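제7장 분류와 보관: 물건에 자리를 정하는 일

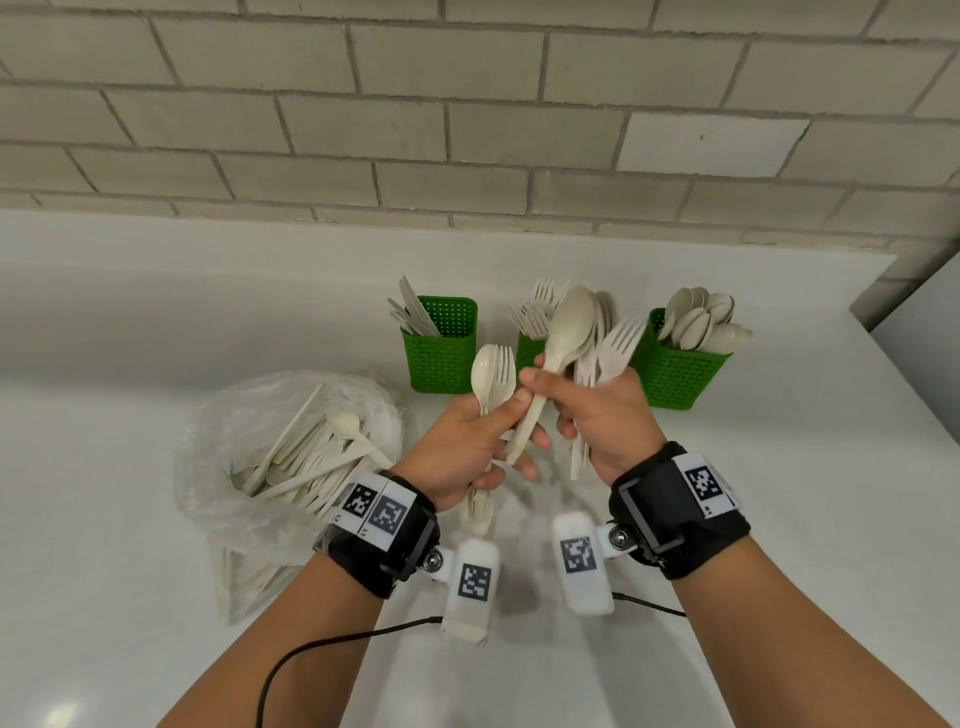

자주 쓰는 물건을 왜 굳이 나누어 두어야 하느냐, 한 서랍에 다 넣어 두고 필요할 때 찾으면 되지 않느냐는 물음은 정리 수업의 첫 시간마다 나온다. 어느 수강생은 분류하는 데 드는 시간이 찾는 데 드는 시간보다 길 것 같다고 했다. 물건이 적고 쓰는 사람이 한 명이라면 그 말이 맞을 수 있다. 이 장에서는 어떤 조건에서 분류가 이득이 되고 어떤 조건에서 손해가 되는지를 살펴본다.

7.1 분류의 비용

분류에는 두 가지 비용이 든다. 하나는 처음에 기준을 정하고 물건을 나누는 비용이고, 다른 하나는 쓰고 난 물건을 제자리에 되돌리는 비용이다. 앞의 것은 한 번으로 끝나지만 뒤의 것은 물건을 쓸 때마다 생긴다. 살림을 다룬 옛 책들은 대개 첫 번째 비용만 이야기하였고, 그 때문에 칸이 지나치게 많은 수납장을 권하는 경우가 잦았다.

오른다리 대신 찾는 시간만을 기준으로 삼으면 칸은 많을수록 좋아 보인다. 그러나 칸이 늘면 되돌릴 때 판단할 일도 늘어난다. 판단이 번거로우면 사람은 가장 가까운 칸에 물건을 넣는다. 그렇게 섞인 칸은 이름표와 내용이 어긋나므로, 처음부터 나누지 않은 서랍보다 찾기가 더 어려울 수 있다.

7.2 사례: 포드소프 공동 주방

포드소프(Podthorpe)의 공동 주방은 30가구가 함께 쓰는 시설이다. 문을 연 첫해에 조리 도구와 식기, 소모품을 합쳐 313점을 목록에 올렸고, 이를 용도에 따라 세세하게 나누어 보관하였다. 국자는 깊이에 따라, 그릇은 지름에 따라 칸이 달랐다. 1월에 실시한 점검에서는 목록에 적힌 자리와 실제 자리가 다른 물건이 많았다. 특히 크기만 다른 같은 종류의 물건에서 어긋남이 심했다.

운영진은 기준을 바꾸어 전체를 다섯 구역으로 줄였다. 준비, 가열, 담기, 먹기, 씻기의 순서를 따른 구역이다. 세부 칸은 손에 쥐었을 때 곧바로 구별되는 물건에만 남겼다. 숟가락과 포크는 나누되, 큰 숟가락과 중간 숟가락은 나누지 않는 식이다. 바뀐 방식에서는 처음 온 이용자도 안내 없이 물건을 되돌려 놓는 일이 많아졌다.

7.3 기준을 정하는 순서

기준은 다음 순서로 정한다. 먼저 물건을 쓰는 장소를 적는다. 그다음 함께 쓰는 물건끼리 묶는다. 마지막으로 한 묶음 안에서 더 나눌 필요가 있는지를 따진다. 재질이나 색은 눈에 잘 띄지만 쓰임과 관계가 없을 때가 많으므로 첫 기준으로 삼지 않는다.

한 구역에 두는 칸은 7개를 넘기지 않는 것이 좋다. 칸이 그보다 많아지면 구역 자체를 다시 살핀다. 소모품은 여분을 따로 두고, 꺼내 쓰는 자리에는 며칠 쓸 분량만 놓는다. 여분이 같은 자리에 있으면 남은 양을 가늠하기 어렵다.

용기는 기준을 정한 뒤에 고른다. 용기를 먼저 사면 그 크기에 맞추어 물건을 나누게 된다. 세워 두는 물건에는 넘어지지 않을 만큼 높이가 있는 용기를, 눕혀 두는 물건에는 얕은 용기를 쓴다.

7.4 이 장에서 다룰 내용

이어지는 절에서는 가정의 부엌, 학교의 교구실, 소규모 공방을 차례로 다룬다. 공방의 경우는 오르니드베리(Ornidberg)의 제본 작업장을 예로 들어, 여러 사람이 같은 도구를 교대로 쓸 때 이름표를 어디에 붙여야 하는지 검토한다. 목록 작성 양식은 부록에 실었다. 실습에 앞서 자기 집의 서랍 하나를 골라 들어 있는 물건을 모두 적어 두기 바란다.

© 2021 Warnico 교육출판 | 문의: 교재편집부 | 맨 위로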